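Tusbridge Opens Clothing Collection for the Cold Months

TUSBRIDGE. The Etotex textile bank will take used clothes, towels and bed linen at its Cortés Street counter every Thursday in October.

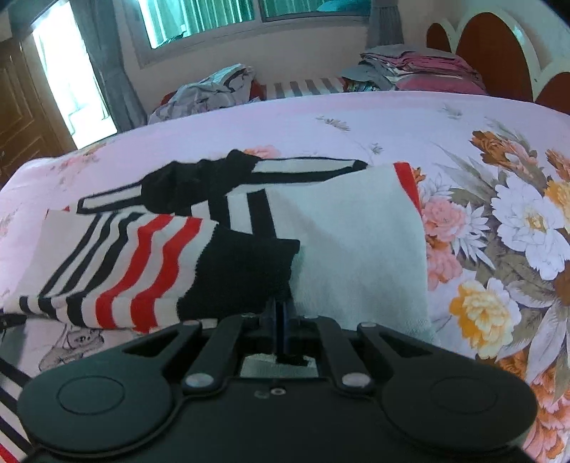 Issue 676

Items should be folded and bagged by type. Last fall the counter took in 1535 pieces, and about 895 went to families in Pistico.

Sheets and blankets are accepted in any size, but pillows

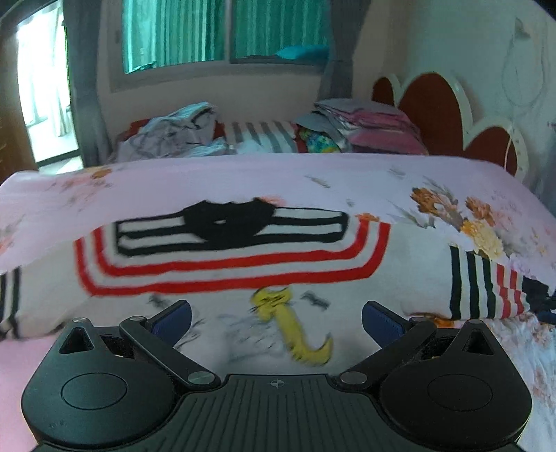 and mattress pads are not. Each household may bring up to 2 bags per visit. 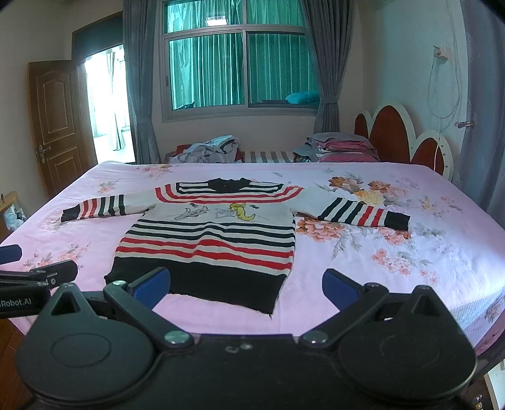 Knitwear is needed most this year. Lay each piece flat before folding and check the cuffs and seams. A loose thread at the hem, like the one on this striped sweater, is fine.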